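Handheld gripper kits for demonstration recording
Handout 5, Buying and Judging Automation Kit. Updated 5/22/26 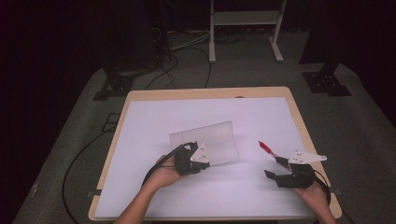
Carrying on from last session, where we got as far as the price list and no further. Product under review is the Juvari Pair, sold over here through Lavstead. Two grippers, one per hand, the person does the task, the recording goes to train an arm. You should know that bit by now. If not, handout 3.

What you get in the basic kit
Two grippers, left and right
Finger plates, one set fitted and one spare
Cables
Clustard software, one seat, one year

Not in the kit: computer, table, anything to pick up. Read the quote carefully, Lavstead put the table clips on a separate line and people miss it.

Cost. 828 pounds for the pair, per the quote we're using in class. Second year of Clustard is extra and the price isnt on the sheet. Ask for it in writing. A kit that goes quiet when the licence ends is a poor buy whatever the hardware is like.

Weight. 500 grams each on the spec sheet, cable not included. Fine for ten minutes. Try an hour of small desk jobs (pens, pots, lids) and then give me your opinion. Wrist goes first. Hold one at arm's length before you write anything about comfort.

Cables. The main grumble in reviews of any wired kit. They pull on the wrist when you turn your hand over, and they catch on table corners. Wireless version from Holloway exists, dearer, and you then have batteries to look after. Neither is the right answer for everybody. Say who you are buying for.

Finger plates. Swappable, two screws. Pointed plates good for thin things, markers, cutlery. Poor for soft bags. Check that spares are sold singly and not only in sets.

Things that are hard for these kits
Clear plastic. Hard for cameras to pick out, worse under strong light.
Shiny lids, same reason
Anything heavy, the grip is only your own fingers
Jobs where both hands need to be very close togther

Worked figures for the seminar
One operator, one simple task, 62 usable recordings in a session. 23 thrown away. Work out the share lost, then what each usable one costs if the kit is used for a single session and if it's used for twenty. Show the working. Leave wages out first time round, then put them in and see which number moves more.

Questions to put to the seller (copy these down, they come up again in the assignment)
Who owns the recordings?
Can files be exported without Clustard?
How long for a repair, and is there a loan unit?
Does a left gripper work if the right one is unplugged?

Reading for next time: the Juvari quick start guide, all of it, and the Holloway spec sheet, first two pages. Bring the quote.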